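Vunness Field Sampler: Operator Guide
Section 4. Sampling surface water after a sewer overflow

Issue date: July 4, 2025
Replaces the September issue. Changes to incubation limits and blank handling are marked in the revision table.

4.1 Scope

This section covers grab sampling of creeks, stormwater drains and estuary margins for enterococci and E. coli following a wet-weather overflow. It does not cover drinking water, groundwater bores or sediment. For sediment, see Section 7.

4.2 Before leaving the depot

1. Charge the sampler to 100 per cent. A partly charged unit will start, but the chiller shuts down before the pump does and gives no audible alarm.
2. Fit a new Jitine intake line. Lines are single use. Do not autoclave them.
3. Load sterile bottles with the caps on. Bottles for chlorinated discharge must contain sodium thiosulphate; these have a blue band on the label.
4. Prepare 2 field blanks per run using sterile water from a sealed container.
5. Set the clock to local time. Flukska stamps each record with the clock value and does not correct it on upload.

Note: Labels must be applied before the bottles are chilled. Adhesive does not hold on a cold, damp surface.

4.3 Site safety

CAUTION: Treat all floodwater as contaminated. Wear nitrile gloves, eye protection and waterproof boots. Cover cuts with a waterproof dressing before gloving.

CAUTION: Do not enter moving water. Use the extension pole from the bank. If the bank is undercut or the colour of the water hides its edge, move to the alternate point listed on the site sheet.

4.4 Collecting the sample

1. Approach from downstream and stand the sampler on level ground.
2. Extend the pole and lower the intake below the surface, clear of the bed. Keep it out of foam and floating debris.
3. Press PURGE. The pump runs for 60 seconds and discharges to the waste port. Direct the waste downstream of the intake.
4. Uncap the first bottle. Do not rinse it and do not touch the rim or the inside of the cap.
5. Press FILL. The pump stops at the shoulder of the bottle, leaving an air gap for mixing.
6. Cap the bottle and place it in the chiller.
7. Record turbidity, temperature and conductivity from the display, along with tide state if the site is estuarine.

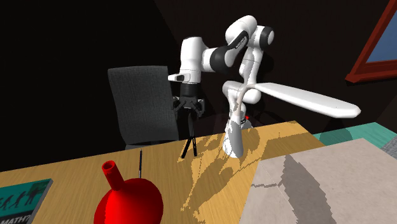
8. Repeat steps 4 to 6 for the duplicate.
9. At the last site on the run, open one field blank, hold it open for the length of a normal fill, then recap it. The second blank stays sealed.

Note: If the display shows E2 during a purge, the intake is blocked. Lift the pole, clear the strainer with a gloved hand and run the full purge again.

4.5 Transport and holding

Keep bottles chilled and in the dark, and do not allow them to freeze. Deliver them to the laboratory the same day with the chain-of-custody form. Samples outside the holding time are to be logged as void, even where the laboratory agrees to process them.

4.6 Dilutions

Overflow samples commonly exceed the upper limit of the Kamath tray when run neat. Request a 1 in 100 dilution for any point within 50 metres of a known discharge, and enter the dilution factor in Flukska before the result is uploaded.

4.7 Contacts

Method queries: Hayley Bloxham
Equipment faults and spare lines: Clive Marsden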